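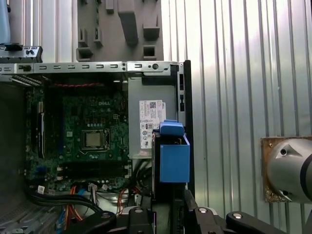
Shayne Ruddock nos escribió que tuvo su ordenador viejo tres años en el trastero porque no sabía si se podía entregar con el disco dentro, y pregunta si otras personas tienen la misma duda. Sí, la tienen muchas, y por eso hemos puesto esta pregunta la primera.

Preguntas frecuentes sobre la entrega de ordenadores usados en Studenitz

¿Puedo entregar el ordenador con el disco duro?
Sí. Si el disco está dentro, lo borramos con un programa que escribe encima de todos los datos. Si el borrado no termina bien, el disco se perfora y va al reciclaje. También puede usted sacar el disco en su casa y quedarse con él. En este caso le pedimos que lo escriba en la hoja de entrega.

¿Recibo un documento del borrado?
Solamente si lo pide en el momento de la entrega. El certificado lleva el número de serie del disco y la fecha. Lo enviamos por correo electrónico, normalmente dentro de dos semanas.

¿Qué aparatos aceptan?
Ordenadores de mesa, portátiles, pantallas planas, teclados y ratones con cable USB. También piezas sueltas, como memoria o fuentes de alimentación, cuando están limpias.

¿Y qué no aceptan?
Pantallas de tubo, impresoras de cualquier tipo, baterías hinchadas y teléfonos. Para las baterías hinchadas, por favor, no las traiga en el autobús: llame antes al punto limpio municipal.

¿Mi ordenador es demasiado viejo?
Depende más de la memoria que del año. Con 4 GB podemos instalar un sistema ligero y el equipo todavía sirve para escribir, leer el correo y hacer trámites. Con menos, lo desmontamos y aprovechamos las piezas que se puede. El año pasado salieron del taller 111 equipos completos, y varios de ellos tenían la caja de uno y las tripas de otro.

¿Tengo que traer los cables?
El cable de corriente de un ordenador de mesa no es necesario, tenemos de sobra. El cargador de un portátil sí lo es. Sin cargador original perdemos mucho tiempo en buscar uno compatible.

¿Cuánto cuesta?
La entrega es gratuita para particulares. Para empresas con más de 37 aparatos cobramos el transporte, y el precio se acuerda con Bulteo, que hace las recogidas.

¿Dónde van los ordenadores después?
La mayor parte se vende en la tienda de la calle Le Roux por 55 euros, con seis meses de garantía. Una parte se presta a estudiantes durante el curso. La lista para el préstamo se abre en septiembre y se cierra cuando ya no quedan equipos.

¿Puedo comprar uno si no vivo en Studenitz?
Sí, pero hay que recogerlo en persona. Hicimos envíos durante un tiempo y llegaron demasiadas cajas con golpes.

¿Enseñan a reparar?
Hay un taller abierto, el Hivlow, para personas que quieren cambiar un disco, poner más memoria o limpiar un ventilador. El próximo es el sábado 5 de octubre, de 10 a 13 horas. No hace falta saber nada antes. Traiga su propio equipo y, si lo tiene, un destornillador de estrella.

He entregado un ordenador y he olvidado guardar mis fotos. ¿Qué hago?
Llámenos el mismo día. Los equipos esperan una semana en la estantería de entrada antes del borrado. Después de esta semana no podemos recuperar nada.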